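Progress report to Rilmont, 3 Nov 2022
Plostia market outlook: industrial cutting equipment

Sales
We have sold 218 copies of the outlook against a target of 3000. The sales team calls this a soft start - they have used the phrase since May.
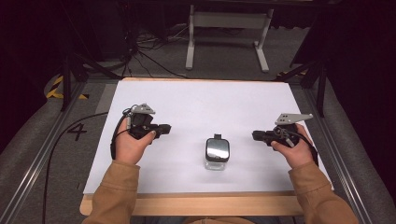
Spending
Geum has finished the tables on welding rods, and has billed us for them twice. Makstead still owes us 2 chapters on plasma cutters.

Next steps
Drop the price by 100 pounds and stop calling it a limited offer, as it has now outlived the website it was launched on.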